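Skaline Kitchen Task Set

For bench evaluation of single-arm manipulators on household chores 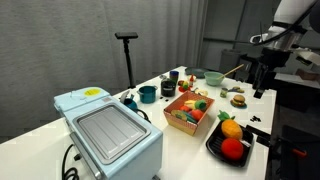
What the set is for

Skaline is a set of play food, cookware and small appliances used to find out which kitchen chores an arm can finish without help. It is sold by Bindness to laboratories and integrators. The objects are toys, so a dropped tomato costs nothing and a crushed one can be replaced from the spares list.

Task groups

The task sheet lists 35 tasks in 3 groups.

Group A, pick and place: vegetables to and from the checked box, lemon slice to plate, pineapple to grill tray.
Group B, handled items: kettle, pot with side handle, wooden spoon in mixing bowl.
Group C, appliances and stacks: open the toaster oven door, put food in, close it; separate the stacked cups.

Each task is run 12 times from varied starting positions. A run is scored as complete, part complete or failed. If a person touches any object during the run, it counts as failed.

Can machines do the chores yet?

Some of them. In our own trials with the Rizk two-finger gripper, Group A was dependable for round and blocky items. Thin slices lying flat were the usual cause of failure. Group B varied with the starting angle of the handle. Group C remains poor – the arm often opened the door and then knocked it shut with the food still in the gripper. We would not quote any of these results as readiness for a working kitchen, where there is water, heat and real weight.

Requirements

Table: flat, matt or light surface preferred
Arm: any single arm with a parallel gripper
Sensing: fixed depth sensor on a stand, supplied by the user
Software: Nukum logger, or plain text score sheets

Limits of use

Do not heat any part of the set. Wipe with a damp cloth only.

Task sheet last revised 8/6/20. Scores recorded on the May sheet are not comparable for Group C.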